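報道関係者各位
プレスリリース
4月23日(木)
Vorcombe自然調査会

Nurach運河沿いの夜間ガ類調査、結果まとまる 13地点で84種を確認
今季の調査も開始、市民参加の観察会は定員70名

Vorcombe自然調査会(以下、当会)は、Vasberg市内を流れるNurach運河沿いで昨季行った夜間ガ類調査の結果をとりまとめ、本日公表しました。確認できたのは84種。うち5種は市内で初めての記録となります。あわせて今季の調査日程と市民観察会の募集についてもお知らせします。急ぎの発表につき、種ごとの一覧は後日、当会ウェブサイトに掲載予定です。

■調査の背景

Nurach運河。市の中心部を抜ける、あの細い水路です。昼間は散歩やジョギングの人が多く、鳥の記録もそれなりに残っています。一方で夜の虫、特にガ類についてはまとまった資料がほとんどありませんでした。古い同好会誌に断片的な報告がある程度。場所が「運河付近」としか書かれていないものも多く、今の環境と比べようがない状態でした。

護岸の補修や街灯の更新が進むなか、いまどんな種がいるのかを押さえておきたい。調査の出発点はそこです。工事の賛否を論じるためのものではありません。まず記録、という立場です。

■調査の方法

調査地点は運河の上流側から下流側まで13地点。旧倉庫街の裏手、学校脇の桜並木、水門の草地、鉄道橋の下、市民農園の縁など。なるべく環境がばらけるように選びました。

方法は二つ。白布に灯りを当てて飛来する個体を記録する灯火採集と、樹幹に糖蜜を塗って見回る糖蜜採集です。糖蜜は黒砂糖と酢と焼酎を煮たもの。配合は地点間で揃えました。雨天は中止、強風時も中止。満月前後の夜はできるだけ避けています。

原則として捕獲はせず、写真撮影のうえその場で放しました。外見だけでは見分けのつかない小型種については一部を標本とし、Pramanik環境調査社のご協力で同定しています。それでも種まで確定できなかったものは「属まで」として別に集計しており、84種には含めておりません。

■主な結果

地点別でもっとも種数が多かったのは水門の草地。予想どおり、と言いたいところですが、次点が旧倉庫街の裏手だったのは意外でした。コンクリートと砂利ばかりに見える一角です。壁際のヤブガラシやヨモギ、フェンスに絡んだスイカズラ。そうした放置された植物が幼虫の餌になっているものと当会では見ています。確証はまだありません。今季、幼虫の調査も加えて確かめます。

桜並木ではオオミズアオを複数の夜に確認。淡い青緑の大きなガで、成虫は口が退化しており餌をとりません。学校脇ということもあり、見回り中に通りがかった保護者の方から「子どもが朝、壁にとまっているのを見つけた」という話も寄せられました。こういう情報、大歓迎です。

糖蜜にはキシタバの仲間がよく来ました。前翅は樹皮そっくりの地味な模様、驚かすと後翅の黄色がぱっと出る。灯りにはあまり来ず、ほとんどの記録が糖蜜からでした。灯火だけで調査を済ませていたら、この仲間はかなり見落としていたはずです。

市内初記録の5種については、生息地の保護のため地点名を公表しません。取材の際もこの点はご配慮をお願い致します。

鉄道橋の下は少なめ。ただし風の影響を受けやすく、途中で打ち切った夜があるため、他地点との単純な比較はできません。この点、地図だけを見て「橋の下は虫がいない」と書かれると困ります。

■1月の補足調査について

昨季の本調査とは別に、今年1月にフユシャク類の補足調査を行いました。冬に成虫が出る珍しいグループで、メスは翅が退化してほとんど飛べません。桜の幹や木の手すりを懐中電灯で照らしながら、ひたすら歩く調査です。寒い。とにかく寒い。

この補足調査の記録は今回の84種には入っていません。調査した地点が限られ、回数も足りないため、次の冬まで続けてから改めて公表します。飛べないメスは移動力が低く、木が伐られるといったん姿を消すおそれがあります。並木の植え替え計画がある区間については、Vasberg市の担当課に記録を先に提供しました。

■灯りについて

調査中に多くいただいた質問が「街灯は虫に悪いのか」でした。今回の調査はそれを調べる設計になっていません。街灯の種類と種数の関係は、このデータからは言えません。とはいえ、街灯の真下に集まった個体が朝までに鳥に食べられる様子は何度も見ており、気にはなっています。今季は各地点で照度の記録も取ることにしました。結果が出しだい、良くも悪くもそのままご報告しします。

■今季の調査と市民観察会

今季の調査は桜の葉が開ききる頃から晩秋まで。地点は昨季と同じ場所を使い、年ごとの比較ができるようにします。

市民観察会は水門の草地で、夏の初めに開催します。参加無料。定員70名、申込多数の場合は抽選。小学生以下は保護者同伴でお願いします。白布の前で飛んできたガを観察し、図鑑で名前を調べ、記録用紙に書くところまで体験していただきます。雨天中止、順延なし。日時は申込ページにてご案内します。

持ち物
・懐中電灯(できればヘッドライト)
・長袖、長ズボン
・飲み物
・虫よけは会場に着く前に。白布のそばでのスプレー使用はご遠慮ください
・図鑑はあれば。貸出も有り

捕虫網は不要です。観察後はすべて放します。水際は足元が悪いので、サンダルはやめてください。

■記録の提供のお願い

運河沿いで見かけたガの写真を募集しています。ピンぼけでも可。必要なのは、いつ、どこで、の二点。場所は橋の名前や番地など、できるだけ細かく。庭先、玄関灯の下、自動販売機の側面、どこでも構いません。死んで落ちていた個体の写真も記録になります。名前が分からなくても大丈夫、当会で調べてお返事します。ただし繁忙期は返信が遅れがちです。昨季もだいぶお待たせしました。すみません。

いただいた記録は当会のデータベースに登録し、投稿者名は希望者のみ掲載します。私有地の詳しい位置は伏せます。

■報道関係の方へ

夜間調査への同行取材を受け付けています。白布の前では強い照明やフラッシュをお控えください。撮影用の灯りがあると虫がそちらに行ってしまい、その夜の記録が使えなくなります。成虫の写真はご希望に応じて提供可能。掲載時のクレジットは「Vorcombe自然調査会」でお願いします。

地点別の集計表、調査方法の詳細、同定に用いた文献一覧も請求があればお送りします。初記録種の位置情報はお出しできません。

■お問い合わせ

Vorcombe自然調査会 広報係
ウェブサイトの問い合わせフォームよりご連絡ください。調査のある夜は電話に出られません。翌日の午後以降に折り返します。
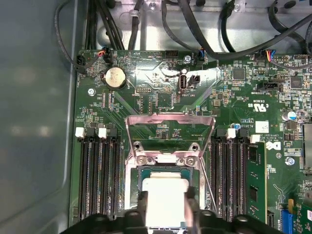
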